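Section 7. Loss of grip during drawer tasks

7.1 What this section covers

Read this section if the Kallar hand-held gripper lets go of a drawer part way through a pull, or if the fingers close but the log shows no contact. It also covers pinched fingers and damaged pads. For faults in the wrist unit, see Section 8.

The most common report is error 204, "finger travel mismatch". It means that the two fingers did not reach the same position when the trigger was squeezed. The gripper will go on recording after a 204, but anything recorded after the code should be thrown away.

7.2 Before you start

CAUTION: Switch the gripper off and wait for the status light to go out before touching the pads. The return spring can close the fingers without warning if the trigger link has come off its pin.

CAUTION: Do not test a faulty gripper on a full drawer. A drawer that comes free suddenly can drop out of its runners, and items standing on the furniture may fall.

You will need the small screwdriver from the kit, a dry lint-free cloth and the spare pad set.

7.3 Checking the fingers

1. Switch the gripper off.

2. Open the fingers fully by hand. Both should move smoothly and stop at the same distance from the centre line. If one stops short, go to 7.5.

3. Press each foam pad with your thumb. It should spring back. Replace any pad that stays flat or has a torn edge.

4. Look at the plastic insert behind each pad. A cracked insert lets the pad twist under load and will bring up a 204 even when the pad is new.

5. Check that the marker on each finger is flat, clean and complete. Wipe it with the dry cloth. Do not use alcohol, as it lifts the print.

6. Tighten any loose finger screws. Stop when you feel resistance. The threads strip easily.

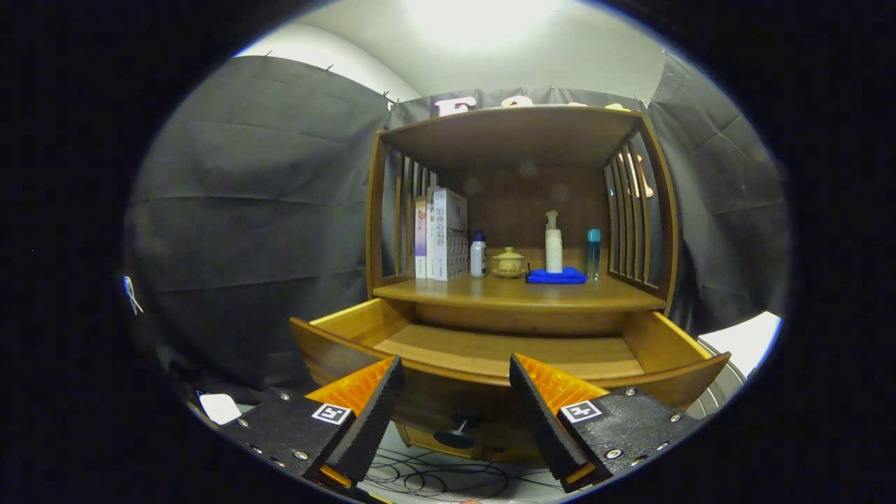
7.4 Repeating the pull

1. Empty the drawer and push it shut.

2. Switch the gripper on and start a new log. Do not add to the log that holds the fault.

3. Bring the fingers up to the knob square on, with both markers in view.

4. Squeeze the trigger slowly and hold for 2 seconds before pulling.

5. Pull straight back at an even speed. If the drawer sticks, release the trigger. Do not twist the gripper to free it.

6. Repeat until you have a clean run with no code, then save the log.

Note: Cables on the floor must be kept clear of your feet and of the gripper lead. In May an operator at the Requena site stepped back on to a loose cable during a pull and fell against the bench. The gripper was dropped and the left finger bent. Rafferty Escobedo's report on this is kept with the site safety papers.

7.5 If one finger stops short

The usual cause is grit in the slide. Remove the finger cover, brush out the slide and refit the cover. Do not oil it. If the finger still stops short, the link is bent and the unit must go back to Prondico.

Pads should be changed every 2000 closures whether or not they look worn. The counter is on the second page of the status menu and has to be reset by hand.

7.6 Reporting

Send the log, the serial number and the closure count to Rodrigo Carretero at the Kututska workshop. Label the unit "204 – do not use" and keep it apart from working grippers.

Section last revised 22 June 2023. The instruction to oil the slide, given in earlier issues, has been withdrawn.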